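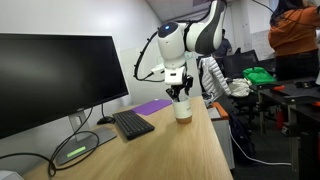 Becher auf einem Schreibtisch im Büro

Krank im Netz: Wenn Leidensgeschichten erfunden sind

Im Selbsthilfeforum Lulwood schrieb eine Nutzerin namens Wattimena zwei Jahre lang über ihre Chemotherapie. Mehr als 400 Mitglieder lasen mit, viele schickten Karten und Päckchen. Im Juli fiel einer Leserin auf, dass die geschilderten Medikamente nicht zur Diagnose passten. Auf Nachfragen löschte Wattimena ihr Konto - mitsamt 822 Beiträgen.

Fachleute sprechen in solchen Fällen von Münchhausen im Internet. Um Geld geht es dabei oft nicht. Die Betroffenen suchen Zuwendung, und in einem Forum bekommen sie diese schnell und ohne Untersuchung. Eine Abgrenzung zum Betrug ist schwierig, wenn doch Spenden fließen.

Für die Getäuschten bleibt meist Scham. Einige Mitglieder von Lulwood haben sich seither abgemeldet, andere schreiben nur noch in geschlossenen Gruppen. Neue Nutzer müssen jetzt 10 Tage warten, bevor sie ein eigenes Thema eröffnen dürfen. Atteste verlangt das Forum weiterhin nicht.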